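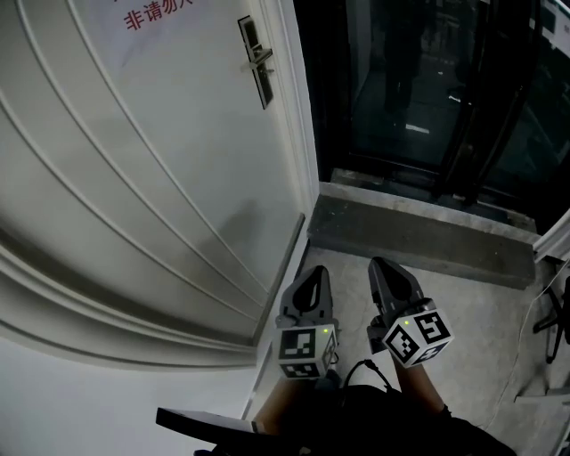
A white panelled door with a lever handle and red lettering near the top.

Pretow lantern walk grows again, with a longer route and 221 groups signed up

Community > What's On | 3 min read

September 2025

The Pretow Lantern Walk is coming back bigger than ever this autumn, and the list of groups taking part has already reached 221. That is the most the town has ever had, and there are still a few places left for anyone who has been dithering!

Entries opened in June, and the organisers expected the usual slow start before a rush at the end. Instead the forms came in from the first morning. Schools, choirs, allotment holders, two rival running clubs and a very keen group of bell-ringers have all put their names down. Several streets are entering as streets for the first time, with neighbours building one large lantern between them.

The walk will set off from the old goods yard at dusk, as it always has, but the route beyond that is new. It used to turn back at the market cross. This year it carries on over the footbridge, down Tanner's Row and along the river to the Stalerus meadow, where there will be hot food, music and plenty of room to stand about admiring everybody's handiwork. The longer course should take about 10 minutes more to walk, and people who find the cobbles on Tanner's Row hard going can use Mill Lane and meet the procession at the far end.

Crowds have been growing too. Last year 3,286 people lined the route, and anyone who was squeezed up against the bakery railings will be glad to hear that the riverside path gives everyone a good deal more space. The best views will probably be from the bank opposite the boathouse, where you get the lanterns and their reflections together (take a blanket, the grass gets soggy).

The theme is "Night Creatures", picked by children at the town's primary schools. Moths and owls were the early favourites, but word is that a hedgehog the length of a delivery van is taking shape in a barn out on the Idurach road, and one of the choirs is planning to walk as a single enormous centipede, singing all the way. How it will get round the corner by the post office is anyone's guess.

Free lantern-making sessions are running in the library's upstairs room on most afternoons until the walk. Willow, tissue paper and glue are provided, and helpers will be there to show beginners how to bend and tie a frame. Under-eights need to bring an adult. The sessions have been packed so far, so turn up early if you want a table.

As before, there will be no naked flames. All lanterns must be lit by battery, and anything over 4 metres tall has to be checked at the goods yard before it joins the line, as there are low cables near the station. Marshals will have spare batteries and plenty of tape.

Music at the meadow comes from the Sárközi Band, whose fiddle tunes had half the square dancing at the spring fair. They will play two sets, with the prize-giving in between. There are prizes for the best school lantern, the best street lantern and the funniest, and a new one for the best lantern made entirely from things that would otherwise have gone in the bin.

The High Street and Tanner's Row will be closed to traffic from late afternoon until the last walkers are through. Parking will be available at the rugby club, with a shuttle bus running into town and back. The number 10 bus will stop at the station instead of the market cross for the evening.

Entry forms can be picked up from the library or the tourist office and need to be handed in by the end of the month. It costs nothing to enter, and nothing to watch.

Filed under: Festivals, Family, Pretow town centre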